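What the new repair rules mean for our building

22 Aug 2022
6 min read

I have rented the same two-bedroom apartment in the Delacroix buildings for a long time, and until this month I had never read a housing authority notice all the way through. The one that came under the door at the start of August was different. It changed how repairs get reported, who pays for what, and how long we are supposed to wait. A few people on my floor asked me what it said, so I sat down with it and took notes.

The first change is the phone line. Up to now you called the site office and talked to whoever picked up. From next month all requests go through a central desk in Mestasholm, which also covers the Oser towers and the row houses on Kilalitz Street. You can call, or you can use a web form. Either way you get a request number. Write it down. The notice says staff will not be able to look up a repair by name or by apartment, which seems strange to me, but that is what it says.

The second change is the categories. There used to be a long list, and now there are 2. Urgent means no heat, no water, a gas smell, exposed wiring, a door that will not lock, or a leak that is reaching another apartment. Everything else is routine. A slow drain is routine. A broken bathroom fan is routine, even if the bathroom has no window. I asked at the site office about mold and was told it depends on the cause, and that an inspector decides.

Then there is the charge. If the inspector finds that a tenant caused the damage, the tenant can be billed up to $200 per job. The old limit was lower, though I could not find the old notice to check the amount. The charge is added to the rent account, and you can spread it over 6 months if you ask in writing. It does not apply to normal wear. The notice gives worn flooring and faded paint as normal wear and a cracked sink as damage. My sink has been cracked since before I moved in, and I have the move-in sheet that proves it. If you still have yours, find it. If you don't, the office will make a copy, and they did not charge me for mine.

The part I care about most is the appeal. You have 2 weeks from the date on the bill, and the appeal has to be on paper. I think that is too short. Mail in our building regularly sits in the wrong box for days, and anyone who is away for part of August would come back with very little time left. I wrote to the authority and said so. I got a short answer saying my comments would be passed along with the others before the policy is looked at again.

I don't think the whole thing is bad. A request number is better than a sticky note on somebody's monitor, and I have had repairs lost that way. The kitchen window took three visits because each person who came out had been told something different. If the new desk keeps one record per job, that alone would help.

What I would like to see is a copy of the categories posted in each lobby, in large print, next to the elevator. Plenty of my neighbors do not use a computer, and the notice itself is small type on both sides of the page. I have asked for this too and will add a line to this post if I hear back.
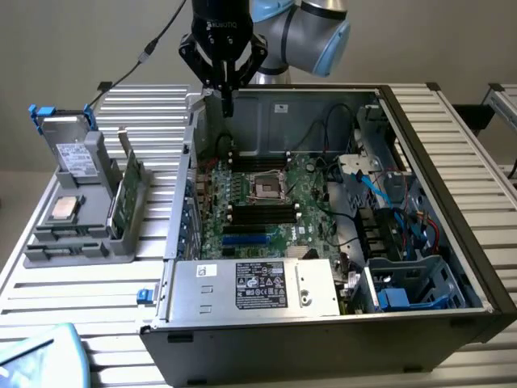 Reginald Baptiste wrote: We got the same notice over at Oser. I called to ask when the appeal period starts and was told it runs from the date printed on the bill, even if the bill is mailed later. I would keep the envelope for the postmark. Also, the web form would not take my apartment number until I left out the dash.

Contact | © 2022 All rights reserved | Back to top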